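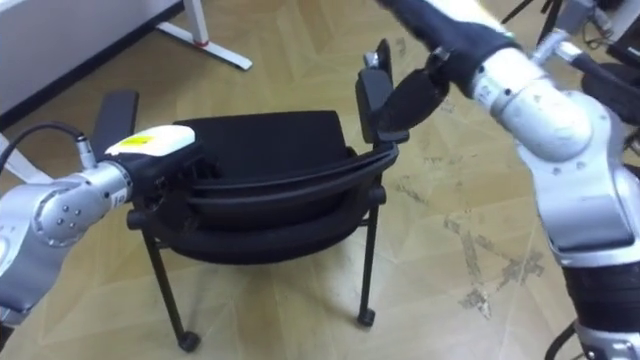

*A black chair with a padded top, the kind most of us have sat in without a second look.*

I went to Perkgate for a desk lamp and stayed until they turned the lights off. It's a used office furniture warehouse out past the rail yard, and on the morning I visited in May it held 3,000 chairs. Three thousand! They stand in rows by height, then by how bad the fabric is, and walking between them feels like arriving early for the world's dullest concert (I mean that fondly).

Torunn Nyberg has run the place for 12 years. She grew up over her uncle's upholstery shop and can tell you what's wrong with a chair by leaning on it with one hand.

"People think the foam goes first," she told me. "Foam lasts. It's the gas lift, or somebody has lost a screw and kept on sitting."

She buys from companies that are moving, merging or closing, usually a whole floor at a time. The best haul she remembers came from an insurance office called Tosine: 74 task chairs, all the same model, and one enormous green armchair that had belonged to no department anyone could name. She kept the armchair. It's in her office, and the cat has it.

What got me hooked was the sorting. Every chair that comes in gets sat on, spun, raised, dropped and sat on again. Ivar Sæther does most of this, and he's wonderful to watch, bouncing down a row with a grease pencil behind his ear. Good chairs get a chalk tick. Fixable ones go to the bench in back, where a dead chair of the same model is usually waiting to give up its arms or its casters.

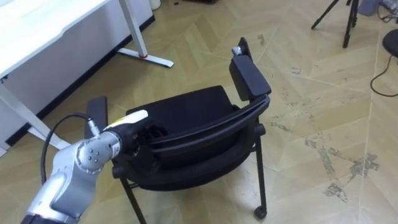
Color turns out to be a bigger deal than I'd guessed. Torunn's customers ask for gray, they ask for "a nice blue," and one design studio called Fukasell wanted mustard and would take nothing else. Then they walk the rows and go home with black. A black office chair like this one, a seat, a backrest and two arms in a color that goes with any desk, is what she sells week in and week out. Ivar likes them too, mostly for the matching: a black seat off one chair will sit happily under a black back off another, and you'd need his eyes to spot the join.

I tried 4 chairs before I found mine. It's an older model called the Ryu, with a slightly squeaky tilt and the most comfortable back I've ever leaned on. Ivar offered to oil the squeak. I said no, then changed my mind at the register, and he went off to get the can.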